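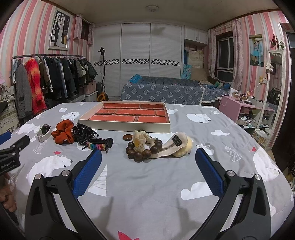 Leif Egilsson pide que no se grabe ni un episodio más hasta cerrar la lista de tareas, porque si cambia a mitad habrá que reetiquetar todo otra vez, como en enero.

**Reunión Plendiler – recogida de demostraciones**
Feb 26, 2025

Acta: Ye-rin Geum

**Estado**
- Objetivo de la tanda: 600 episodios. Subidos y revisados, 49.
- Rechazados 10, casi todos por arrancar con la pinza ya cerrada. Empezar SIEMPRE con los dedos abiertos.
- Dormitorio: accesorios pequeños a la bandeja, sobre la colcha. Pulseras, relojes, coletero, gomas del pelo. El montón de gomas cuenta como un solo objeto – de momento.

**Discusión**
- Leif: demasiadas tomas con el mismo orden de objetos. Ye-rin de acuerdo, propone barajar antes de cada una.
- La diadema del pompón, por dónde se coge? Por la tela. Queda escrito en la guia.
- Etiquetas en Turketov: "pulsera" y "reloj" se mezclan, separar.
- Clollum para la sincronización, sin cambios. Lo de Hettiarachchi se aplaza, falta presupuesto.

**Acuerdos**
1. Lista de tareas cerrada antes de volver a grabar (Leif).
2. Repetir los 10 rechazados (Ye-rin).
3. Guía actualizada y reenviada a todos los que graban, con el apartado de agarres reviasdo.

Pendiente: decidir si se graba también con las cortinas cerradas. Leif lo mira.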